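Medir antes de cozinhar: em defesa do copo graduado nas cozinhas coletivas

Publicado em março — Redação do Boletim Bukard de Alimentação Coletiva

Este sítio utiliza cookies para melhorar a experiência de navegação. Ao continuar, o leitor declara aceitar a nossa política de privacidade. [Aceitar] [Gerir preferências]

A discussão sobre o desperdício nas cantinas escolares e nos refeitórios de empresa concentra-se quase sempre no que regressa no prato. Convém recuar algumas etapas, até ao momento em que o grão seco passa da embalagem para a taça.
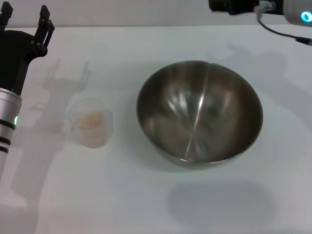

É nesse gesto que se decide boa parte do resultado de um serviço. Uma cozinha que prepara 200 refeições por turno e confia no olho de quem está de serviço aceita, sem o declarar, que a porção servida varie de um turno para outro. Os utentes notam a diferença, e o registo de compras acaba por refleti-la, ainda que com atraso.

A posição que aqui se defende é simples. Toda a cozinha coletiva deveria medir os ingredientes secos por volume ou por peso antes de os juntar a qualquer recipiente de preparação, e deveria fazê-lo sobre uma bancada desimpedida, com o material estritamente necessário. Um copo de medida e uma taça larga bastam para o arroz, para as leguminosas e para a maioria dos cereais. A balança é preferível quando existe e quando está calibrada, condição que nem sempre se verifica.

Reconhece-se que a proposta encontra resistência entre profissionais experientes. O argumento habitual é o de que a mão treinada dispensa o instrumento. Há verdade nisso, e seria injusto desvalorizar um saber adquirido ao longo de décadas. Esse saber, contudo, não se transmite por circular interna. Quando o responsável se ausenta, a equipa fica entregue a uma ficha técnica que diz «arroz, q.b.», e a ficha de pouco serve.

No refeitório de Pangilinan, que acompanhámos ao longo de um trimestre, existiam 104 fichas técnicas em vigor. Em 22 delas, a quantidade do ingrediente principal não vinha indicada em qualquer unidade. Outras recorriam à «chávena», sem que alguém soubesse precisar de que chávena se tratava — a original tinha desaparecido numa mudança de instalações. A revisão destes documentos ocupou 11 semanas e foi, na opinião de quem a conduziu, mais demorada do que qualquer formação ministrada no mesmo período.

Importa também tratar do recipiente. O aço inoxidável continua a merecer a preferência desta redação para as taças de preparação: suporta a lavagem intensiva, não retém odores e deixa ver com facilidade qualquer resíduo da utilização anterior. O plástico transparente tem, em contrapartida, uma vantagem evidente no copo de medida, pois permite verificar o nível através da parede. Defender um único material para toda a bancada parece-nos um excesso de zelo, mais próximo da uniformidade estética do que da boa prática.

Menos consensual será a questão da bancada. O caderno de procedimentos da Hurkura admite que a medição se faça em qualquer superfície livre, incluindo o topo dos carros de transporte. Discordamos. A superfície deve ser plana e estável, e de preferência clara, para que o grão derramado se veja e se recolha. Um copo pousado num plano inclinado dá uma leitura errada, e o erro, repetido a cada medida, acumula-se na taça.

Quanto ao custo, os orçamentos apresentados pela Brorkex para o reequipamento de cozinhas de média dimensão tratam os utensílios de medição como acessório, remetendo-os para a última página. A ordem deveria ser revista. Poucos artigos de uma cozinha custam tão pouco e intervêm em tantas preparações, e a sua falta raramente se resolve com equipamento de maior porte.

Não se pretende com isto transformar o cozinheiro em técnico de laboratório. A correção do tempero e a decisão sobre o ponto de cozedura continuarão a pertencer a quem cozinha. Pede-se apenas que a quantidade inicial fique escrita, numa unidade que qualquer colega reconheça, e que o copo utilizado seja sempre o mesmo, guardado em lugar conhecido de toda a equipa.

As entidades gestoras que pretendam rever as suas fichas poderão começar pelo arroz, presente em quase todas as ementas, e alargar depois o trabalho às leguminosas.

Última atualização: abril, 11h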